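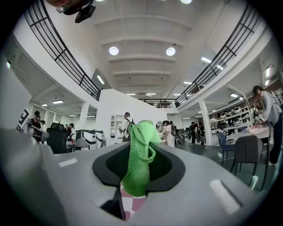
Green mesh fabric, folded, over the pink-and-white patterned surface.

August, lab notebook, pavement marking bench and field notes
Entry 16

Start 7:40. Picking up from the last entry, where the bead retention numbers on the Burnia test strip did not agree with the drawdown panels. Going back through the whole chain before anybody repaints anything.

Materials on hand: Plidell waterborne white and yellow, Setano waterborne white only. The Setano yellow is still on back order. All beads are from the same pallet, bags closed between uses. Drawdowns on the black-and-white cards at the usual wet film, plus one set at the thin setting, to see what happens when a truck runs faster than it should.

No-pick-up times, Plidell white: card 1 fine, card 2 fine, card 3 tracked on the second roll of the wheel. Repeated card 3 and it passed. I think the wheel had old paint on the left O-ring. Cleaned it, and noting it because the same thing may have happened in the spring set. Whoever has that sheet should check for a note about the O-rings. If there is none, treat the card 3 values as doubtful.

Plidell yellow is slower than the white by a margin I can see without a timer. Same humidity in the cabinet, same film. Not a problem on the bench, but on a centerline it means the cone spacing behind the truck has to hold longer. The field sheet has one spacing for both colors. That should be two lines.

9:15. Field strip, Burnia, westbound shoulder. The strip begins at station 701 and the full length laid was 1524 ft. Marked with chalk every 100 ft, then found the first two chalk marks had been measured from the edge of the bridge joint and not from the nail. Re-marked. The retro readings from the earlier visit were taken against the old marks, so they are shifted and I can't line them up reading for reading. Averages over the whole strip are still usable.

Retro readings today: steady through the first half, then a drop that goes on for several marks, then back up. The drop is on the outside line only. Looked at the beads with the hand lens at the low marks. Plenty of beads, but sunk too deep, most of them well past half. So the drop rate was all right and the paint was too thick there, or the gun was too close behind the paint tip. At the good marks the embedment looks like the bench panels.

Checked the truck log. Pump pressure is written down at the start and at the end and nowhere between. Both values match, which says nothing about the middle. Asked for a reading every 1000 ft on the next run. On a strip this short that gives one extra reading, so on test strips it needs to be closer than that.

11:50. Back at the bench. Tried to reproduce the sunk beads with the Mishra applicator. At normal film, embedment normal. At heavy film, beads go under, and the panel looks good wet and dull when dry, same as the outside line. Dropping the beads sooner after the paint at normal film gives a milder version. I am leaning toward film thickness but would not sign it yet.

Thin film panels: beads sit high and brush off with a thumb. Bright on day one and I expect them to be bare by winter. This is worth remembering when the budget talk comes around to stretching gallons. The initial reading will look like it worked.

Mishra applicator: the gate on the left side sticks for the first inch of travel. Throw away the first inch of every panel until it is fixed. Do not oil it – oil got into a batch last year and gave fisheyes on every card.

Also strained the Plidell yellow before use. Some skin on the strainer, more than in the white. The lid on that pail was not seated all the way. Relabeled the pail as bench only, not for the truck.

Open items
– Cut cores or lift tape samples at the low marks, outside line, for film thickness. Needs a lane closure request, shoulder only.
– Split the cone spacing line on the field sheet by color.
– Find the spring sheet and look at card 3.
– New O-rings for the wheel, both sides.
– Fix the gate on the Mishra.
– Setano white has only had the normal film set. Do heavy and thin before comparing it with Plidell in any report.

Stopped 3:30. Panels are on the upper rack, face up, labeled on the back in pencil. Leave them there overnight, the heavy ones are still soft at the edges.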